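Review: the Skumon drawer-and-door pack, after one term of club use
By Iestyn Ifans
June
6 comments | 624 shares

Quick one, bus in ten minutes. Our after-school robotics club needed practice tasks for the Triletby challenge (sim round only, no hardware). We'd been on the free Merkuleck scenes since fall and the kids were sick of pushing cubes. So we bought the Skumon pack. Cabinets, drawers, handles, a bunch of tabletops. Loads straight into Ravn, which we already use.

Install: fine. One folder, drag it in, restart. Older laptops took forever on first load, then ok after that. Manual is thin. Two pages and one is the license.

What you get for the money is handles, mostly. Bars, knobs, cups, that big curved kind. Sounds dull. It isn't. Kids who could stack blocks in their sleep fell apart when they had to get two fingers around a bar and pull. Good. That was the point of buying it.
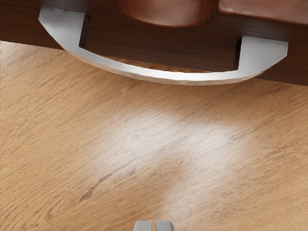 Gripper view, curved bar handle. Fingertips at the bottom, still some tabletop to cover.

Looks are better than I expected. Wood grain on everything, and light bounces off the tabletop in a big pale patch. Matters if your team is using camera input. One of ours had a color threshold that picked out anything light gray, and with a silver handle and pale gray fingertips you can guess how that went. They rewrote it over two meetings and learned more from that then from anything I'd planned.

Gripes. Drawer friction is set way too low out of the box, breathe on it and it slides. You can change it but the setting is buried under "surface" not "joint", took us a while. Cabinet tilt randomizes by default, which threw the younger ones, turn it off for week one. And no undo when you move a camera. None. Save first.

Scores for anyone comparing: our best team got 2785 on the Triletby practice board with the old scenes, 3085 after a term on this. Same kids, more practice, so don't read too much in to it.

Would I buy again, yes. For brand new beginners, no, start with cubes. Club license covers every laptop we own so price per kid is low.

Might add a bit on the knobs once the seniors finish theirs.

Contact | Copyright Iestyn Ifans | Back to top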